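The snack table, and other things I put off all summer

It has been hot in that heavy August way where you open the fridge mostly to stand in front of it, and I have not felt like writing, or cooking, or doing very much beyond moving from one chair to another. But Monday evening I finally dealt with the snack table, and I was so pleased with myself afterward that I thought I would come and tell you all about it.

Some of you will remember the snack table from my post about moving in. It started out as the breakfast table, back when I believed we were going to be people who sat down for breakfast. Then a bag of crackers came to live on it, and a box of tea, and by June you could set down maybe one cup if you were careful with your elbow. My sister brings us a bag of treats every time she visits (she has a weakness for the import store near her office, and I have a weakness for whatever she finds there), and I never put any of it away properly because, well, where would I put it? The cupboard over the stove is too warm for chocolate and the other one is full of Virgil's jars.

Virgil Buzatu, for the newer readers, is my husband, and he keeps jars. Clean ones, empty ones, jars with no lid that he is sure will find a lid. I counted 19 of them before I gave up and shut the door again. We had a small discussion about that and I will leave it there.

So, the table. I took everything off and piled it on a chair, wiped the whole thing down, and spread out a towel in place of the tablecloth, which still has the coffee stain from my birthday. It's the peachy one with the little white flowers, and it's much too nice for drying dishes anyway. Then I went through the food. Anything we had already opened went into a bowl to be eaten that week, anything I couldn't read the date on went to Virgil and his good glasses, and the crackers, which had gone soft, went out to my neighbor's chickens. They were thrilled!

By then it was dark out and I was hungry, so of course I stopped and had a little something. I always do this. I can't sort food without eating some of it, the same way my mother could never sort photographs without sitting down on the floor and reading the backs of them for an hour.
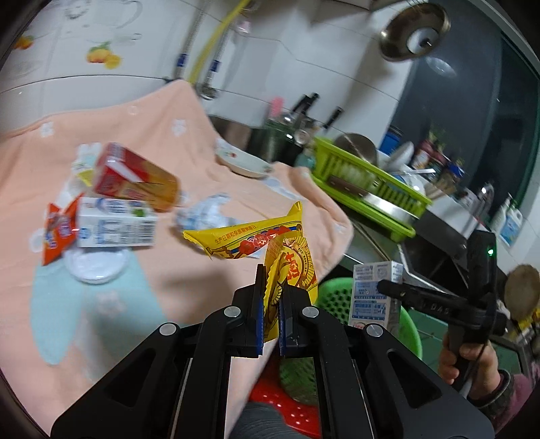

Halfway through, with the milk and the juice box still out and one yellow packet up in the air.

The plate with the red flowers around the rim was my grandmother's, by the way. I used to save it for company, and now it gets cookies on a weeknight and I like it much better that way.

What's left to do is the shelf on the right, where the detergent has been keeping company with things it shouldn't. I'd like to get a basket for under the sink and move all the cleaning stuff down there, maybe next weekend if it cools off a little. If any of you have found a good basket that doesn't tip over when you pull it out, please leave me a note in the comments. Virgil has suggested jars.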